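Workshop notebook, content desk, June

Morning, 9:40. Picking up where I left the video library audit. The Brokamov channel is done as far as titles and thumbnails go. What remains is the long tail of old uploads that no one has touched since the channel changed hands, and the question of whether to hide them or recut them.

Full count of clips across both channels came out at 2380. I had expected fewer. A lot of these are near duplicates: the same interview uploaded once with captions and once without, or a product clip reposted with a new end card. The spreadsheet now has a column for "twin," with the ID of the version we keep. Where both versions have comments I keep the one with more comments, even if the picture quality is worse. Cúc Đoàn disagrees with this and would keep the sharper file every time. We agreed to follow my rule for Brokamov and hers for Zaidi and look at search traffic on both after a month.

Notes on the Zaidi brief, so I don't have to dig through mail again:

- They want a series, not single videos. Same opening, same length, same host.
- Host is not settled. Their sales lead is willing but reads from a card and it shows.
- They will not pay for placement until the first 2 episodes are out and they have seen watch time.
- Legal wants to see scripts, not rough cuts. Get scripts to them early.

I tried a version of the opening that starts straight on the question the episode answers, with no logo. The logo comes in at the lower corner after the first sentence. Compared it with the old opening, which has music and a spinning mark before anyone says a word. On the test page the retention curve for the old one drops hard before the host has spoken. The new one drops too, but later, and the slope is gentler. Small sample. I would like to run it again with a different topic before telling the client anything.

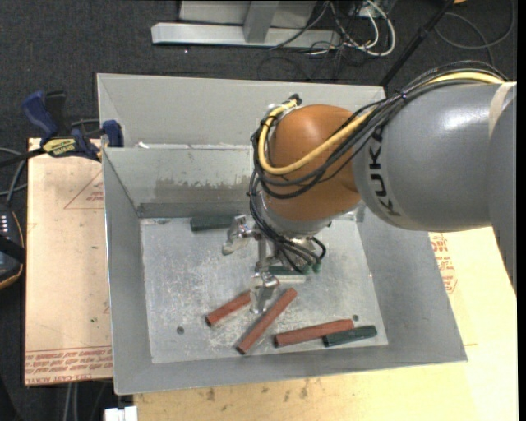 The other variable is length. All the test episodes were cut to 60 seconds for the feed and left long for the site. The short cuts get far more plays and almost no clicks through to the article. The long ones get few plays, but the people who watch them read the page underneath. I have put both in the report as separate lines with separate goals, so that no one adds them together and calls it reach. That happened with the Jaltell report and it took a long meeting to undo.

After lunch. Call with Svetozár Koubek at Zombridge about the newsletter swap. Main points:

He can give us a text slot in the middle of their issue, plus one link. No banner. In return he wants a piece from us that their readers can't get on our own blog first. I said yes in principle. It should be something practical, probably the checklist we use before publishing, cleaned up and with the client names taken out. He asked for it in plain text because their mail template breaks on tables. Need to rewrite the checklist as a numbered list.

He also mentioned that their open rate went up when they stopped putting the issue number in the subject line. We still put ours in. Changing it costs us nothing, so I've set it up for the next send. If it goes up I won't know whether it was the number or the topic, and I've written that down in the send log so we don't claim it later.

Problem found at 3:15. The tracking links on the Zaidi landing page were built from an old template and all carry the Jaltell campaign tag. So every visit from the test has been filed under the wrong client. The visits themselves are fine and can be separated by page address, but the dashboard is wrong for both clients. Fixed the template. Exported the raw log before changing anything and put it in the shared folder under "tag fix." Cúc is going to rebuild the two dashboards from that export. Until she is done, don't quote a number from either one.

To stop it from happening again: the campaign tag should be typed in fresh for each job and the template should hold a blank. I left it blank and made the form refuse to save without it. Tested with an empty field, refused. Tested with a space in the field, accepted, so that needs another rule.

Scripts. Finished the second draft for episode one. Cut the paragraph on company history, which the client had asked for and which I think they will ask for again. If they do, it can go on the page below the video where people who want it will find it. Read the script aloud twice at normal speed. It ran over both times. The slow part is the list of services in the middle, and I'd sooner lose half the list than have the host rush it.

Thumbnails: dropped the text overlay on all of the Brokamov set. At phone size the words couldn't be read anyway. Kept the originals in case they want them for print.

Left to do:

1. Rule for the space in the tag field.
2. Checklist as plain text for Svetozár.
3. Second topic for the opening test. Ask Zaidi for one that isn't pricing.
4. Decide on hiding versus recutting. I lean toward hiding, with the links kept alive.
5. Script to legal.

Comments (3)

Cúc Đoàn: Zaidi dashboard is rebuilt, Jaltell still to go. I found some visits with no tag at all, from before the template. I put them in their own row.

Svetozár Koubek: Checklist can be up to a page long. Please leave the bit about reading captions with the sound off, our people forget that one.

Cúc Đoàn: Space rule is in. It also catches tabs now.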